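Questions fréquentes : acheter et budgéter des pinces de collecte

Page mise à jour le lundi 10 mars 2025

Combien de pinces faut-il prévoir pour démarrer ?
La plupart des équipes commandent une pince par opérateur, plus une de réserve. Pour un projet pilote, le lot Produm de 7 pinces convient. Au-delà, demandez un devis.

Quel est le prix d'une pince complète ?
918 euros hors taxes, montée et réglée. La caméra est comprise, l'ordinateur ne l'est pas. Le support de table Numness se commande à part.

Et les pièces d'usure ?
Comptez 70 euros par jeu de deux mors et 140 euros pour une paire de bras avec leurs bagues. Les mors partent en premier. Nous conseillons d'inscrire deux jeux par pince et par an au budget — trois si l'on travaille surtout au sol ou sur des objets durs.

Puis-je imprimer les mors moi-même ?
Oui. Les fichiers sont fournis avec chaque commande. Une pièce imprimée peut garder des bavures sur les arêtes du bas. Un passage à la lime suffit en général, mais ce temps de main-d'œuvre doit figurer dans votre calcul.
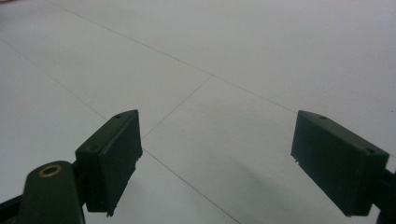

Les bagues, en revanche, s'achètent toujours. Elles sont vendues avec les bras et ne se commandent pas à l'unité.

Faut-il une salle dédiée ?
Non. Un sol plat, un éclairage régulier et une prise par poste de charge suffisent. Si vous devez déplacer du mobilier ou louer un local, ouvrez une ligne séparée : ces frais sont souvent refusés quand ils sont mêlés au matériel.

Quels sont les délais ?
Quatre semaines pour les pinces, une semaine pour les pièces. Les commandes passées après la mi-octobre sont livrées en janvier.

Peut-on louer au lieu d'acheter ?
La location passe par notre partenaire Zedine, pour trois mois au minimum. Les mors restent à la charge du locataire.

Qui assure les réparations ?
L'atelier Painemal, pendant et après la garantie. Le port aller est à vos frais — le retour est pris en charge la première année. Joignez le numéro de commande au colis.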